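A small kitchen that works hard

The owner of the Bredeck guesthouse has washed dishes by hand in the same kitchen for 8 years. There is no dishwasher and she doesn't plan to buy one. We spoke at her kitchen table in December, between the last breakfast and the first arrivals.

"People ask me about the beds and the breakfast," she said. "I would like them to ask me about the sink, since I spend more time there than anywhere else in the house."

When she took over the place, the kitchen had one shallow basin and a plastic rack that stood permanently on the counter. The rack took up the space where she wanted to roll dough, and water ran out from under it toward the wall. She lived with it through two summers, then called Van Hecke, the kitchen fitters in Harkska, and asked what a new sink and counter would cost.

The first quote was higher than she could manage. The second left out the upper cabinets and came down by 700. "I said fine, I have shelves. Shelves don't break."

She asked for two basins and a white counter. The fitter warned her that white would show every coffee ring. She told him that was what she wanted.
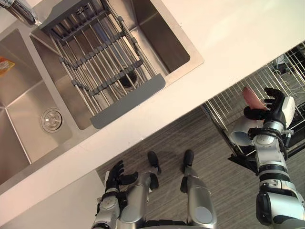 The drying rack came later, from Batis, the hardware store near the station. It is the kind that rolls up, steel rods with a rubber-coated bar at each end, and it lies over the right basin so that the drips go straight down. She washes on the left, rinses, and sets things across the rods.

"Plates I dry right away with a towel. Glasses can wait on the rack. Pans go on last – they are heavy and I don't want them on top of anything."

She has also used it for rinsed lettuce and for cooling jars. Knives she keeps off it completely. They slide between the rods, she said, and one landed point down in the basin during her first week with it.

Her cleaning routine is short. The strainer gets emptied after every wash. Once a day she wipes the steel along the grain with a soft cloth and a little dish soap, and she dries it when she has time. The water in Bredeck is hard, so she uses vinegar on the faucet when the spots start to build up. Steel wool is not allowed in the house.

I asked whether there was anything she would change.

"I would make the counter deeper at the front. When I have 7 guests and everybody wants eggs, I run out of room."

By then it was almost three o'clock and a car had pulled in outside. She put our cups in the sink and went to find the room keys.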